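The paper from Bumbridge said its method worked on 3,488 recorded moves, and I had been sent to the kitchen room to find out whether I believed it.

I was the outside reader. Skirnora paid for my train and my lunch, and in return I was to write two pages on whether their result would stand up. The result was simple enough to put on a mug. You teach the arms one job, putting a plate away, and you let them guess the rest from the shape of the room. They called it Demmont, after a street. With Demmont switched off the plate got home 51 times in 100. With it on, 54.

"Three more," I said.

"Three more per hundred," said the woman running it, as if I had left out the good part.
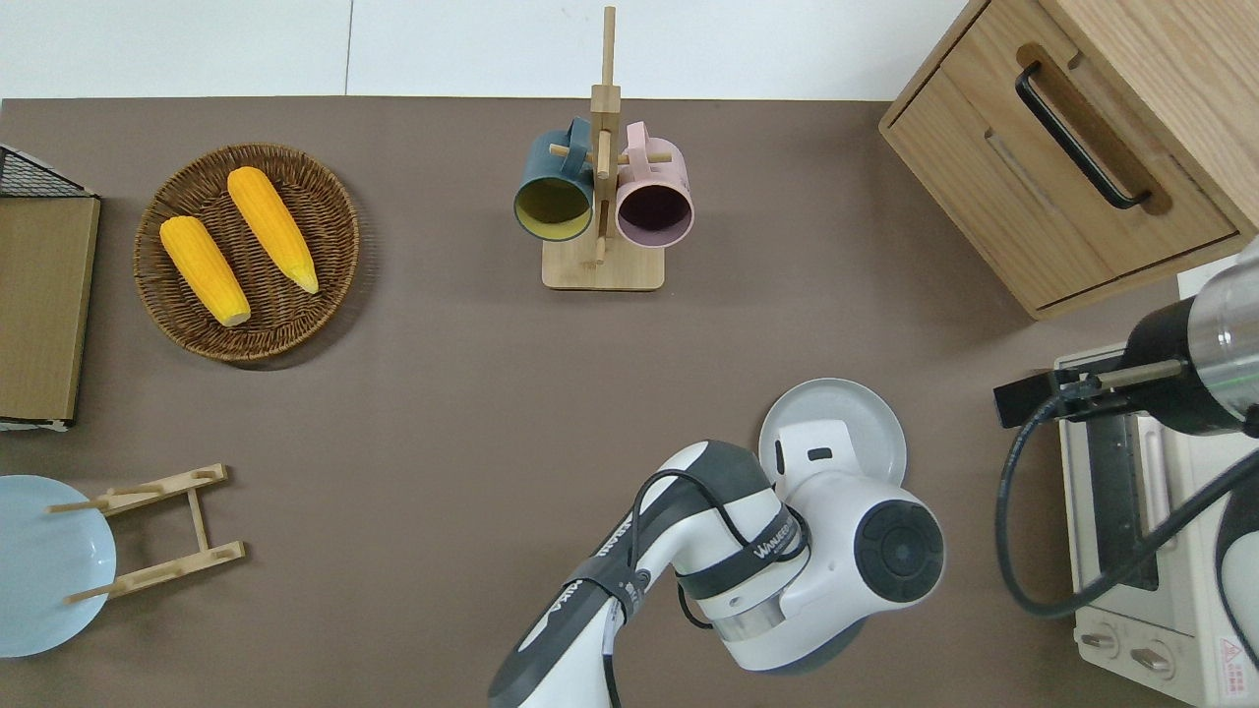 **Tuesday, before lunch**

She had the arm holding a grey plate up beside the oven, and it stayed there long enough for me to get my pen out. I asked what it was thinking. She said it wasn't thinking, it was scoring, and turned her screen so I could see a column of numbers I had no way to check.

I asked who set the table out each time. She did. I asked whether she knew, when she set it out, if Demmont was on or off. She looked at the corn.

"I try not to know," she said.

I wrote that down. It was the most useful thing anyone had told me since the station, and I had a feeling it wasn't going to be in the paper.

We went on like that for an hour. She would move the mugs or the basket, and press a key, and one arm or the other would wake up and go about its business, and she would mark a yes or a no. What was a yes? The plate in the rack. Fully in? In enough. I asked to see where "enough" was written down, and she said Alemneh had a page on it. Alemneh was the shared folder. It had a great many pages on a great many things, and the one on plates had been changed in December, halfway through the trials.

I should say that I liked her. I have read plenty of work by people I didn't like, and it's easier. She had made the whole thing behave, two arms and a roomful of crockery, and she wanted three more plates in a hundred to mean something. I have wanted smaller things than that.

"Do it again with the labels hidden," I said. "Have somebody else press the key."

"That's another month."

"Then it's another month."

She didn't answer. She set the next one up, and I noticed that this time she did it with her back to the screen.

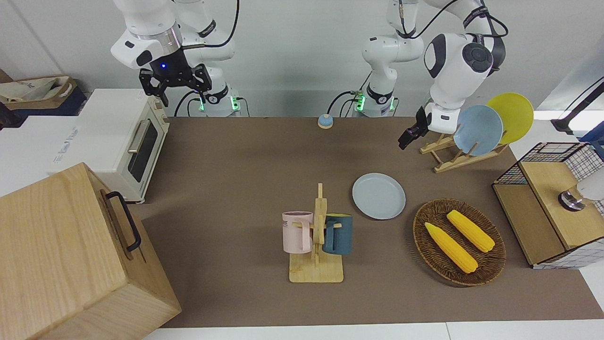

**Tuesday, ten to four**

Blue plate in the rack, yellow plate behind it. She said yes to both and waited for me to argue. I got down level with the mat and had a good look and couldn't find anything to argue with.

"On or off?" I said.

"I don't know," she said. "I put a bit of card over it."

We both looked at the card. It was the back of a Skirnora lunch voucher - mine, I think - taped over the corner of the screen. Neither of us moved to lift it. She wrote down two yeses and left the last column empty, and I went to ring about a later train.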